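Workroom notebook, June 20, 2018
Culottes for work, second toile

Back to the culottes today, after rather a long gap (the last entry on these is from April, when I cut the first toile too short in the rise and went off in a sulk to make blouses instead). The plan for the day was to get the new toile on the stand, settle the length once and for all, and decide between the two cloths before the Jilden order has to go in. 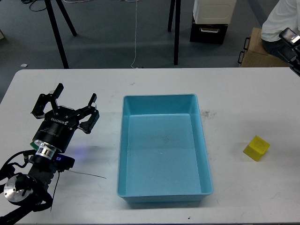
Reading time: 4 minutes

So, the cloth first. We have the Flinorus crepe in the dark navy, and the Siltora twill, the one that everybody strokes as they walk past the shelf. I do love the twill, it has such a lovely dry feel and it presses like a dream, but I cut a leg in each this morning and the twill stands away from the body at the hem in a way that makes the whole thing look like a stiff skirt that has been split up the middle. The crepe just falls. You take a step and it opens, you stop and it closes again, and from the front you would hardly know it wasn't a skirt at all. That is what I want for the office, something you can cycle in and then sit through a long meeting in without feeling trussed up.

The trouble with the crepe is that it grows. I hung the cut leg from the rail over lunch and the bias part of the inseam had dropped by 2 cm when I came back, and I dare say it hasn't finished yet. Leaving it overnight. Please could whoever is in first not tidy it away! It has a pink tag pinned to the waist.

Length next. I began at 37 cm below the crotch line, which was a guess from the old Vlachopoulos block, and on the stand it looked very smart, but when I put the toile on myself with flat shoes it caught me at the widest part of the calf and made my legs look like table legs. Took it up by 9 mm to begin with, being timid, then did it properly and folded the hem until it sat in the narrow bit under the knee. Much better with flats and still perfectly decent with a heel. I've marked the new line on the pattern in red, and left the old one on in pencil in case the taller fit model wants it.
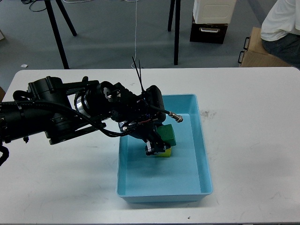

The waistband took up most of the afternoon, and I am still not sure I've got it right. The first toile had a straight band, which gaped at the back as they always do on me, so this time I drafted a curved one in two pieces with the seam at centre back, where it can be let out. It fits beautifully standing up. Sitting down it digs in a bit at the front, so I've lowered the front edge slightly and will try it again with softer interfacing. We also talked about colour for the facing, as a bit of something cheerful on the inside costs next to nothing, and I've been going on all day about wanting a pale blue with a dark green edge, like the light blue tray with the dark green block in it. In navy crepe it would be a little secret for the wearer, and I think it would lift the whole garment when it's on a hanger. I'll look through the lining scraps for something close before buying any.

Pockets: in-seam, deep enough for a phone, and stitched into the waistband at the top so that they don't flap about. I tried a slanted pocket on the left side to compare and it pulled open over the hip. It's a pity, I like the look of them on trousers, but there is simply too much width in these legs for it to behave.
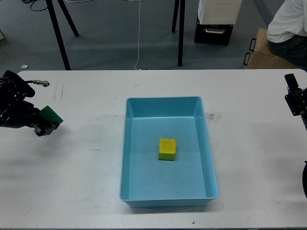
Yellow cube in the blue tray.

Pleats or no pleats, then. The block has a single soft pleat each side at the front, and I had half a mind to take them out and put the fullness into the hem. I pinned one side out and left the other in, and walked up and down in front of the long mirror looking very odd. The side with the pleat won. It gives you somewhere to put your lunch, for one thing, and it makes the line from waist to hem much longer. The only thing I'd alter is where it points: at the moment it leans in towards the fly area and it wants to go outwards, towards the

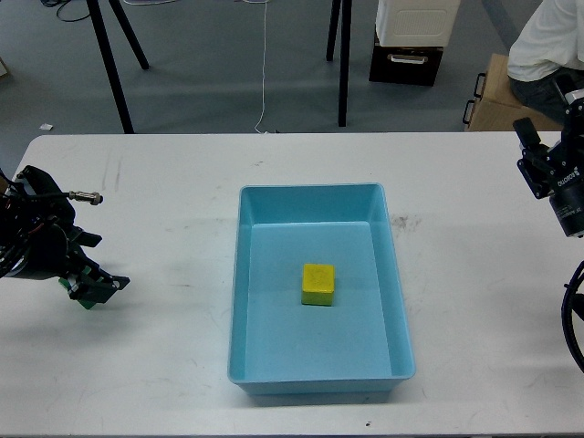

pocket opening, so that the fold hides the top of the bag when you put your hand in. I've drawn that on the pattern with an arrow. Press it only as far as the hip, please, and let it go after that, as a sharp crease all the way down takes us straight back to formal trousers and all the things I was trying to get away from.

Zip is at the side for now. I'd prefer centre back but the band seam is there and it gets terribly bulky in the twill (fine in the crepe, if we do go with the crepe).

To do:
Measure the crepe leg again in the morning, then true up the inseam.
Redraw the front waistband and cut it in the softer interfacing.
Ask Jilden whether the navy comes in the wider width, and how long they'd need.
Try the finished toile with the boxy jacket as well as the tucked-in blouse.
Find the good pins, they were on the windowsill yesterday and now they aren't.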